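Review: Jedex Tabletop Cell, Open Day Demo
By Meinir Morgan
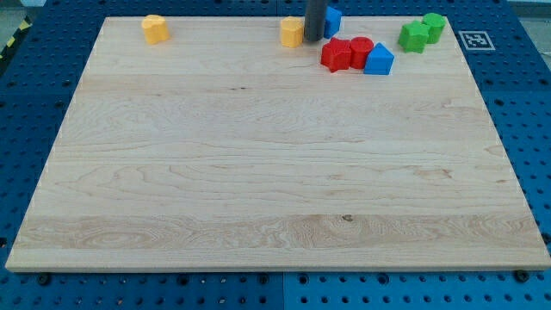 Shape blocks at the back of the board during the Jedex demo.

Prudar ran the cell on Friday with a single rod finger pushing plastic blocks over a wooden board. Hemi Tuhiwai drove the first 10 runs by hand, then switched to the trained policy.

Pushing was steady on flat-sided blocks. Cylinders drifted, and the controller took up to 2 seconds to correct. The pegboard base makes fixture changes quick, though the bolts need a hex key that does not ship with the kit. Setup notes run to 77 pages and have no index.

List price is $3,000 without the arm. Good for a teaching lab, slow for anything else. I would wait for the next firmware, due in March.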